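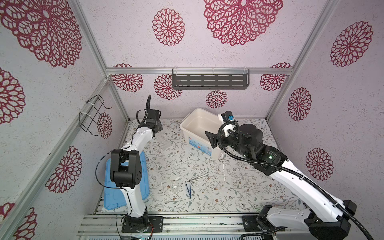
Two nights in a row I heard it, sounded like somebody running a saw through a mailbox, and by the time I got to the window the truck was gone and so was the part. I called it in and the dispatcher told me mine wasn't the first that night. Please put something in the newsletter so people know.

So, putting something in the newsletter. Short notice on this one, sorry, the print copy already went out.

Catalytic converters. Again. If you park on the street in Drundness or leave a work van in an open lot, read this tonight and not next week.

What we know as of 12 Nov 2020. The sheriff's office has 22 reports on file from the east side of Drundness, nearly all from the streets between the grain elevator and Munasinghe Road. Most are pickups and older hybrids. A couple of delivery vans too, those were parked behind the Jindumach warehouse, inside the fence. The fence was cut. No arrests at press time. Deputies say they're looking for a light colored pickup, possibly with a ladder rack, but two witnesses described it two different ways so don't go chasing every pickup with a ladder on it. Please.

Times: mostly between 2 and 4 in the morning. One was broad daylight in the lot at the medical building, which surprised everybody including the deputy we talked to.

How you'll know. Start the car and it roars. Not a little louder, a lot louder. Turn it off, look underneath, if there's a gap in the pipe with clean cut ends then that's it. Don't drive it to the shop if you can help it. Have it towed, check your policy for towing first.

Reporting. Use the non-emergency number unless you are watching it happen, then it's 911. They want the plate, the VIN, where it was parked, and the last time you know it was in one piece. Photos of the cut ends help. Somebody asked if you have to wait for a deputy to come out before you move the car. No. Take your pictures, then move it. You'll get a case number by phone or email and your insurance company is going to ask for it, so write it down someplace you wont lose it.

Insurance. Comprehensive usually covers this, liability only doesn't. Deductible still applies. A few people told us they didn't bother filing a police report because the deductible ate the whole claim. File anyway!! The sheriff's office decides where to send night patrols off of reports, and a theft they never heard about doesn't show up on anybody's map.

Cameras. If you have one facing the street, check it for the overnight hours and save the clip before it records over itself. Some of them erase after 5 days. Don't post plates or faces in the neighborhood group, send them to the detective division. Last summer a man got his tires slashed over a post that turned out to have the wrong house number in it, and the case that was supposed to come out of that got a lot harder.

Don't go out there. One reader went out in his slippers with a flashlight and had a wrench thrown at him. He's fine. It missed. Stay in, lights on, call.

Engraving event. The sheriff's office will etch your plate number or VIN on the converter and hit it with bright paint, free, first Saturday

Scratch that, date is being moved. It will be in December, at the county garage on Munasinghe Road, and they have room for 40 vehicles. Sign up at the front desk of the Drundness substation. Bring registration. Trucks and vans okay, nothing with a trailer attached. Engraving doesn't stop the saw but it does give a scrap buyer a reason to say no and it gives the prosecutor something to work with, which so far they haven't had. Recovered parts are sitting in the property room right now with no way to say whose they are.

Shields. The garage on the corner by Ultetti Park is bolting on steel plates for people who want them. We don't have a price, it depends on the car, call and ask. We are not getting anything for mentioning it.

Parking stuff, quick. Garage if you have one. Nose in close to a wall or another car if you dont. Under a light. Motion lights did scare somebody off on Ultetti Court, according to the homeowner.

Court dates: none yet, see above. The county board takes up the scrap dealer ID rule again in December, public comment at the start of the meeting. If you had one stolen and want to talk, come early and sign the sheet.

More when we get it. Send tips to the sheriff and not to us, we're not at the desk overnight.

66 shares
22 comments

Recent items
Substation lobby hours change for winter
Porch package thefts: what deputies want you to save
Jury duty calls asking for gift cards are fake
County board puts off vote on scrap dealer ID rule
Bike found? How to claim it from the property room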